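Wie übt ein Roboter das Greifen?

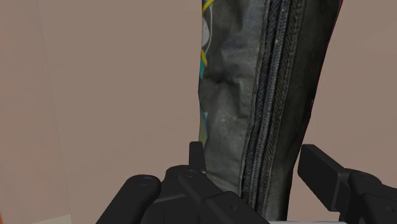 Ein Roboter braucht ein Programm, das seine Finger steuert. Bei Rekach übt dieses Programm zuerst am Computer, in einer Simulation. Dort ist alles nur berechnet: das graue Mäppchen mit dem langen Reißverschluss genauso wie die schwarzen Finger links und rechts davon. Geht etwas schief, ist nichts kaputt – das Programm fängt einfach neu an.

3000 Versuche schafft der Computer in einer Nacht. Anum Minhas schaut sich morgens an, welche geklappt haben. Danach kommt der echte Greifer dran.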